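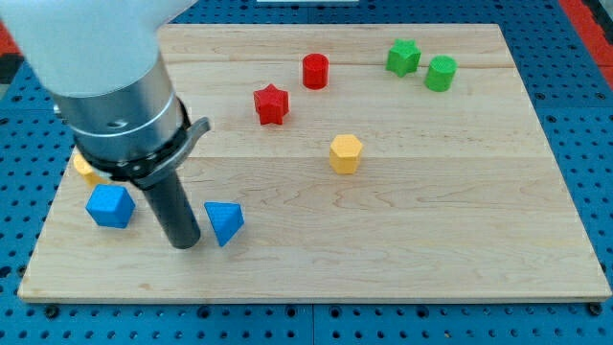
Pushing blocks by remote. Finger down between two of the blue ones, close to the triangle.

Block pushing, Tarnton workshop, December

Quick page, more to come when I get a minute. We spent the month teaching the arm to push coloured blocks around the board by driving it ourselves — one person on the hand controller, one calling out the goal. Every run gets recorded and the arm learns from those. 2,856 runs kept so far. Plenty binned.

Board notes: maple-look top on the blue pegboard. Reds, greens, yellows, blues. Stars are the worst to push, they spin off the fingertip. Cylinders not much better. Hexagon is lovely.

How a run goes: scatter the blocks, call a goal ("blue triangle to the yellow hexagon"), drive. 30 seconds max. Go slow near the edges, teh arm copies your bad habits too.

Solange Vasseur has the best record, 41 clean runs in a row before lunch. The rest of us, less said. New drivers get 4 practice goes, then it counts.

Next: same goals over at Medano with their controller. Pictures from there will go on a seperate page.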